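Derkcombe Community Help > Automation software > Planning and control

Planner rejects the final approach into a shelf compartment, although the arm can reach it

Posted by Nanami Ikeda, 2021-08-18

I should be grateful for advice on a planning fault in our two-arm book-shelving cell. The cell runs Wirkeo for motion planning, with the collision scene built by hand from measurements of a small children's bookshelf.

The right arm is required to place a book upright in the lower compartment and release it. The approach to the front of the shelf is planned without difficulty. The last segment, in which the gripper enters the compartment, is rejected with "goal state in collision". The log names the pair as the attached book and the lower shelf board. Of 2,268 planning requests recorded since January, nearly all of the failures belong to this one segment.

When the same pose is reached by hand guiding, the arm holds it without any protective stop.

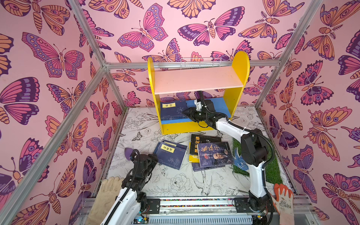 Right arm at the placing pose in the lower compartment; left arm held low near the books on the floor.

I have already taken the following steps:

Reduced the collision padding on the shelf from 14 mm to 3 mm. The message did not change.
Re-measured the upper and lower boards and corrected the model.
Removed the left arm from the scene. The message did not change.

Disabling collision checking altogether does allow the plan to complete. Our site rules do not permit this in normal running, and I would not wish to rely upon it. Is there an accepted method of allowing contact for one segment only?

Antigoni Fragkou
Replied the same day

The planner is behaving correctly. A book which stands on a board is in contact with that board, and the checker treats contact as collision unless it has been instructed otherwise. Padding makes the matter worse, but its removal will not cure it.

The usual arrangement is to divide the placing motion into 2 stages.

The first stage ends at a pre-place pose, with the book a short distance above the board and full collision checking in force. The second stage is a straight Cartesian move downwards and inwards. For this stage only, add an entry to the allowed collision matrix for the pair "attached book / lower board". Do not add the gripper or the wrist to that entry. Once the book has been released, detach it from the gripper in the scene, add it as a fixed object at its final pose, and withdraw the entry after the fingers are clear.

Two further points require attention. The side panels of your shelf are curved. If they have been modelled as plain boxes, the planner will see material where there is none, and a mesh or several smaller boxes would be preferable. Secondly, the sensor unit above the gripper must be included in the robot model. It is mounted above the fingers and may meet the upper board before they do. Please confirm that it is present before any contact is allowed.

A force limit should be set on the second stage, so that an error in the board height results in a stop.

Balogh
Replied the next day

Try increasing the planning time. It worked for us on a different cell.

Nanami Ikeda
Replied the next day

I thank both contributors. A longer planning time had no effect, as the goal itself was being refused.

The staged method has been adopted and the lower compartment now plans. The sensor unit was indeed absent from our model, which had been copied from the Skandport cell before that part was fitted. It has been added. The upper shelf has not yet been tested with the corrected model, and I shall open a separate entry should it give trouble.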